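About Lamcombe Cooking School

G'day, I'm Maribeth, and I run Lamcombe with my business partner Ximeng Fu. We teach home cooking to people who reckon they can't cook, plus a fair few who can and just want a night out of the house with someone else's recipes.

I started out teaching Year 9 food tech, which is a great way to learn patience and where the bandaids are kept. After 15 years of scones and stir-fries I wanted to teach grown-ups for a change, so I booked a church hall, printed 80 flyers and got four people on the first night. Two of them still come! Ximeng turned up a few months later to learn pastry, fixed my dumpling folding in front of everybody, and by winter we were sharing the teaching (and the washing up).

What we teach

Weeknight dinners are our bread and butter. We also do dumplings, curries from scratch, preserving when the stone fruit is cheap, and a Sunday bread class that runs from 9 am until the last loaf is out. If you've never chopped an onion, come to First Knives. It's slow, it's friendly, and I still cry every time.

Everything gets made by hand with ordinary gear — a good knife, a saucepan, a big metal bowl, a clear bit of bench. I don't want you going home and finding you need a $200 gadget to make the thing you've just learnt.

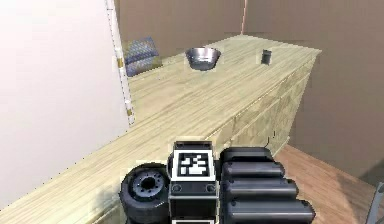
Who comes along

All sorts. Uni students, new dads, a retired surveyor who writes every quantity down to the gram. We keep classes small enough that Ximeng or I can get to you before your garlic burns, and you eat what you make, sitting down, with everyone else. Bring a container for leftovers.

We've got 41 recipes in the Lamcombe folder now and every student gets the lot. The Malabanan adobo is named after the family who taught it to me, and it's the one people email about most.

Getting in touch

New dates go up in April and the bread class fills first, so put your name down early if you're keen. Tell us about allergies when you book. Gift vouchers are good for any class, and you can ring me most mornings before ten — after that I've usually got dough on my hands.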